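Course handout, Unit 6: Manual Demonstration for Gripper Learning
Notes to the demonstration visit at Kurup, July 22, 2026

Read before the lab session. Sections 2 and 3 are examinable.

## 1. What was shown

Kurup opened its teaching bench to the course for one afternoon. The tool on show was the Melon, a two-finger gripper carried in the hand, with a camera looking forward over the fingers. The operator performs a task with it directly. A policy is later trained on the recordings and run on an arm with the same fingers.

The host's current set for the table-clearing task has 237 recordings. Of these, 155 passed screening.

## 2. Recording procedure

1. Start the recording with the fingers open and the gap empty.
2. Hold the open pose over the table for 20 frames.
3. Approach the object at a steady speed. Do not correct the wrist during the last part of the approach.
4. Close, lift, place, open.
5. Return to the open pose before stopping.

Step 2 gives the tracking software a stretch of slow motion in which to fix its starting position. Plain, glossy tabletops are difficult for it: few corners, and glare that moves with the viewpoint. Wood grain helps to a degree. Objects at the border of the view help more, provided they stay where they are for the whole recording.

## 3. Finger pads

Pads are a consumable. A frayed pad changes two things:

- **Friction.** The grip force needed for a given object drifts over the life of the pad.
- **Appearance.** Loose fibers enter the camera view, and the policy may learn them as part of the finger.

Kurup logs pad changes by recording number. The last change in the set was at recording 112. When you split the data for Exercise 6.2, keep recordings made before and after that point in separate groups and compare the validation error of each.

## 4. Open pose over the bench 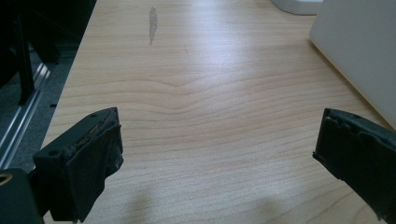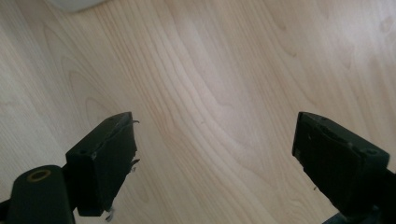
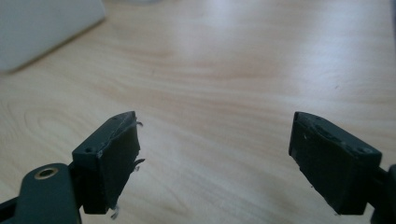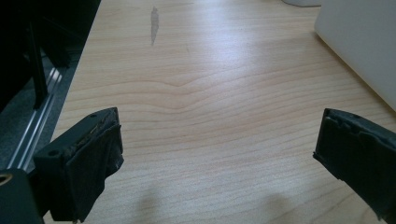 Fingers open, nothing gripped, in all four. Compare the pad edges and the glare on the wood.

Annapurna Bhat objected to the fixed hold in step 2, arguing that the frame count matters less than how much the view changes during it. A perfectly still hand, she said, gives the tracker almost nothing to work with, and she would write the rule as a small sideways sweep of set length. She also asked that the pad log record which finger was changed, "otherwise you can't separate a worn left pad from a worn pair."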